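February 22, 2018
By the Rallano Kitchen Desk

Dinner out is lovely, but my favorite part might be carrying the leftovers home! A good restaurant braise or a tub of gumbo is even better on day two if you treat it right, so here are the tricks I lean on all winter and well into March.

Get it into the fridge fast. Two hours after it hits the table is the limit, and your fridge should sit at 40 degrees or a little under. Big portions cool quicker in shallow containers, so I split a quart of soup between two.

Keep sauces apart. If the kitchen will pack the dressing or gravy separately, say yes. Fries and fried fish go on a wire rack in a hot oven (never the microwave, please) and come back wonderfully crisp in 6 minutes or so.

Rice wants a spoonful of water and a lid. Pasta wants a splash of milk if it's creamy, or a bit of broth if it's red. Steak is the tricky one: let it warm gently in a low oven, then give it a quick sear in a very hot pan. I slice mine cold for sandwiches half the time anyway, with lots of horseradish.

Soups and stews should bubble all the way through, and poultry needs to reach 165 degrees in the middle. Bread pudding, though, I'll happily eat straight from the fridge with a fork.

Serve it in something pretty! Tip your stew out of the carton and into a real bowl or a warmed pot. Glazed pieces do best with a soft sponge and mild soap, and let them cool before they meet the sink, as a sudden chill can crack them. 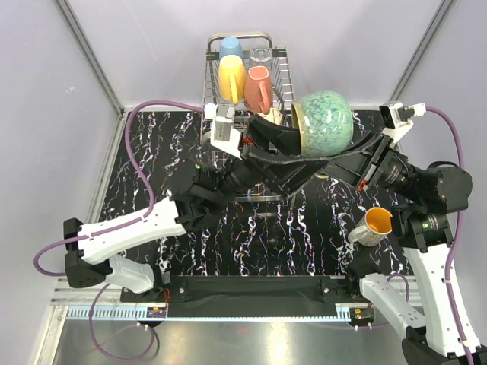 A speckled green ceramic pot with a tan-gold rim.

Last tip: write the date on every lid. Masking tape and a marker live in my silverware drawer, and anything older than four days goes out, even the good crab dip.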